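3 min read

We use cookies to remember your settings. Accept or manage.

New life for old walking boots

I finally did the full Gritasgate loop in my old boots, and I'm still grinning! Eight miles of it, up past the quarry, down through Boladthorpe and home along the river, in a pair I had written off last December. The uppers were fine. The soles had plenty of tread left. All the trouble was inside, where four winters had flattened the footbed to something like cardboard.
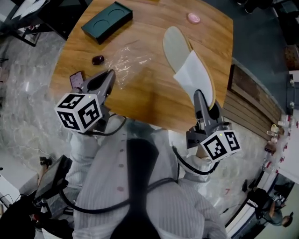 Stamatia Vrettos, who leads our Venholm walks, has been telling me for ages to look inside my boots before blaming them. She's right, and it's such an easy check. Pull out whatever is in there and hold it up to a window. If the heel is shiny or you can see a dent under the big toe, it's done. A fresh one is usually a plain thing, a long flat oval like the pale one with the tan edge, half in its white paper, and it can make a tired boot feel wonderful again.

Try them in the afternoon, when your feet are a bit bigger, and wear the socks you walk in. If they need trimming, take a sliver off the toe end and try again — you can't put it back. Then give them three short walks before anything hilly.

The next group walk starts from the MacPherson parking lot at the top of the lane. Bring lunch, and bring the old boots too!

Get the walking newsletter in your inbox. Unsubscribe at any time.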